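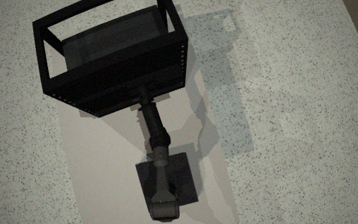 Braço com a garra de quadro Plemar, vista superior no simulador.

Garra de quadro Plemar para braços de bancada

Fabricante: Prarelham
Categoria: efetuadores finais, tipo quadro aberto
Disponibilidade: por encomenda, modelo de simulação incluído

Descrição

A Plemar é uma garra montada dentro de uma estrutura em forma de caixa aberta. As barras são grossas, pretas, e deixam os lados livres para que se possa observar a peça durante a aproximação. A face frontal é um painel fechado. O conjunto liga-se à ponta do braço por um colar e não exige modificar o elo superior.

Desenvolvemos este modelo para os clientes que já trabalham com a nossa garra de dois dedos Tiken e que precisam de pegar em objetos de base larga, como tabuleiros, caixas de cartão ou livros. Para objetos pequenos continuamos a recomendar a Tiken. É mais leve e mais rápida, e custa menos.

Modelo de simulação

Com cada garra enviamos o modelo tridimensional, a geometria de colisão e um ficheiro com as massas e as inércias. O modelo foi preparado por Haf Bellis e pode ser utilizado antes da chegada do equipamento. Muitos clientes preferem fazer assim, e nós também aconselhamos: o quadro é volumoso em comparação com os elos do braço, e convém verificar cedo se ele cabe no espaço de trabalho.

A geometria de colisão existe em duas versões. A versão simples trata o quadro como um bloco sólido. Calcula depressa, mas recusa trajetórias que na realidade são possíveis, por exemplo quando um objeto alto passa pela abertura lateral. A versão completa representa cada barra em separado. Sugerimos começar pela simples e mudar para a completa quando a tarefa estiver definida.

Comparação com a Tiken

Alun Samuel ensaiou as duas garras no mesmo braço e com o mesmo controlador Ellis, primeiro em simulação e depois na bancada. A massa máxima da peça foi de 800 gramas nos dois casos. Resumimos em seguida as observações dele.

Aproximação vertical: a Plemar tolera melhor um erro de posição lateral. A Tiken precisa de um alinhamento mais exato, sobretudo com caixas.

Aproximação inclinada: vantagem clara da Tiken. O canto inferior do quadro toca na mesa antes de a peça estar ao alcance, se a inclinação for grande.

Câmara por cima: o quadro tapa uma parte da mesa e projeta uma sombra larga no chão ou no tampo. Em simulação, com a luz lateral ligada, a sombra confundiu o detetor de objetos em vários ensaios. Uma luz mais difusa reduziu o problema, mas não o eliminou. Para este tipo de instalação é preferível uma segunda câmara, colocada de lado.

Paragem: com a Plemar, o braço oscila mais no fim do movimento. O controlador Ellis compensa bem se as inércias estiverem corretas. Com os valores de origem, a oscilação nota-se.

Troca de garra: demora 7 minutos com a chave fornecida, incluindo a nova calibração.

Instalação

1. Fixar a placa de base do braço numa superfície plana. A placa é quadrada e deve ficar toda apoiada.
2. Retirar a garra anterior e limpar a face de contacto.
3. Encaixar o colar, apertar os parafusos à mão e só depois com a chave.
4. Carregar no controlador o ficheiro de massas da Plemar.
5. Executar a rotina de calibração com velocidade reduzida.

Não colocar cabos por dentro do quadro. O caminho previsto é ao longo do elo superior, pelo lado de fora.

Compatibilidade

Controladores Ellis de todas as séries atuais. Para outros controladores fornecemos os desenhos da interface, mas não fazemos a integração. O adaptador da Tiken serve na Plemar. O contrário não é verdade, por causa do comprimento dos parafusos.

Conteúdo da embalagem

Garra Plemar montada
Colar de ligação com parafusos
Chave de montagem
Dois jogos de almofadas de contacto, macias e duras
Acesso ao modelo de simulação

Empréstimo para ensaio

É possível pedir uma unidade emprestada por duas semanas. O transporte de ida fica por nossa conta, o de volta é pago pelo cliente. As unidades de empréstimo saem do armazém à quarta-feira. Em agosto não fazemos envios.

Ao pedir o empréstimo, indique por favor o modelo do braço, o controlador e as dimensões da peça maior que pretende agarrar. Se já tiver uma cena de simulação, pode juntá-la ao pedido. Alun Samuel responde às questões técnicas em português e em inglês.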